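# Greller two-arm teleop kit: long-term review

I've been collecting towel-folding demos on this thing since June, so I figured it was time to write it up properly. Short version: I like it a lot, and I'd still change two things before anybody else on our team has to spend a week with it.

Getting going was easier than I expected. The arms bolt down, the leader handles plug in, and the Sostar recorder found every camera on the first try (after our last setup, I could have cried!). The handles are light and the squeeze feels natural, so your hands don't ache after a long run of folds. We've logged 2496 episodes so far and I'm aiming for 4000 before we train the next version.

Most of our episodes are striped cotton towels on the blue cloth. I picked the blue because the white shows up so well against it, and the stripes tell you right away if a fold went on crooked. 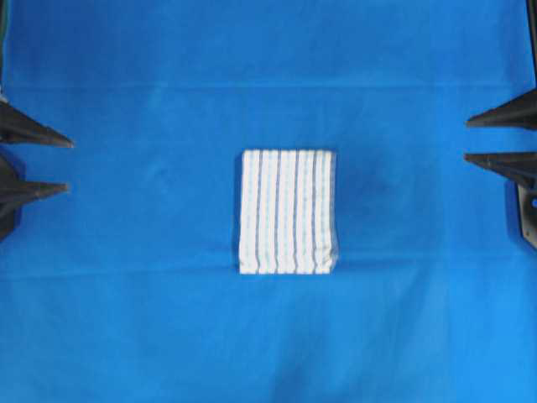
Favia, commenting on my first-impressions post, wondered whether neat folds like these teach a policy anything at all, and said half of their own set starts from a crumpled heap. Fair point! I've moved to a mix now: some flat starts, some folded, plenty of balled-up messes dropped from a foot above the table. The recorder lets you tag the starting state with one key, and I use that more than any other feature in the software.

Now the grumbles. The saved clips get names that mean nothing to a human, so I keep a notes file next to every batch. And the foot pedal for ending an episode is way too sensitive - I've chopped off the last second of a good fold more times than I want to admit. You can set a delay in the menu. Set it to 4 and leave it there.

The fingers are the best part for me. They taper enough to get hold of just the edge of a towel, and the wrist view is close enough that I can check a pinch when I'm going back through clips and deciding what to keep.

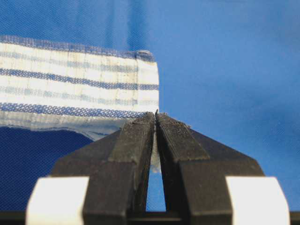 **Posted by Jitpraphai** | Demo collection lead | February 2026

They do pick up lint, though. I wipe the tips down between batches with a damp rag, and I'd love it if the pads came off without a hex key. A spare set in the box would be nice at this price.

Would I buy it again? Yep, for cloth work anyway. I haven't tried it on anything heavy, and I'd want to borrow one first if your tasks are mostly boxes or tools. If you do get one, spend your first day recording junk episodes and throwing them all out. My early ones are full of little hesitations and re-grabs, and I wasted ages trying to rescue them. I'll add a note on the replacement pedal once I've put a few hundred folds on it.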